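Pusico Slotted Finger Pair for Two-Finger Grippers
Tested by Mastik at the kitchen sink

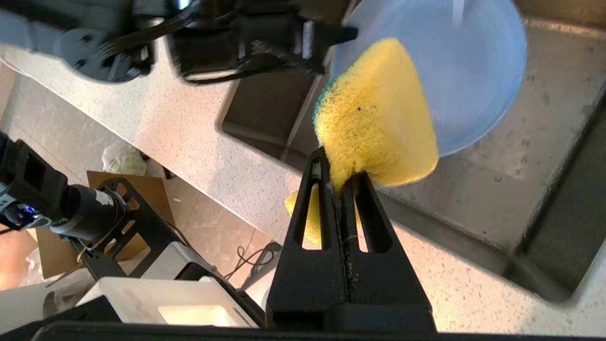

We started to sell this finger pair after our own comparison with the solid fingers from Wike, and most questions we receive are still about that comparison. So we put the results on this page, together with the usual product information.

The Pusico fingers are black, matte, and become narrow at the tip. Each finger has long openings through its face. The openings make the finger lighter, and they also help the wrist camera. A solid finger hides a good part of the object just before the contact, and the operator must guess. With the slotted finger you can follow a piece of a sponge or a cloth behind the finger also when the grip is closed.

What we compared

We used the same arm, the same wrist camera and the same controller for both finger types, and changed only the fingers. The tasks were kitchen tasks: take a sponge, wipe a plastic bowl, put the sponge back on the counter. Each finger type made 400 grasps. The Pusico pair completed 338 of them without help from the operator. The Wike pair was better with flat plates, and we recommend it if plates are your main work. For soft objects we prefer the slotted pair.

A soft sponge is not an easy object. The narrow tips press it together in a small area, and the free part can lean to one side. If you wipe with force, it can also turn between the tips. We got better results when the grip was near the middle of the sponge and the closing speed was low. Please try this before you increase the force – more force was not helpful in our test.

Two-arm work

The fingers can be used on both arms of a two-arm station. When both arms work over one sink, leave enough space between the tips. In our first setup the arms touched each other 2 times, and after this we changed the waiting position of the second arm.

What is in the package

2 fingers (left and right)
Mounting screws
Printed mounting guide

The gripper body, camera and cables are not included.

Care

Small scuffs on the surface are normal after use and do not change the grip. Clean the fingers with a damp cloth and look into the seam between them, where small crumbs like to stay. Do not put the gripper body under water.

Ordering

The finger pair is sent from our store in Skusstead. A version with rubber tips is planned for December – write to us if you want to receive a message when it is ready.

Page updated: Aug 21, 2019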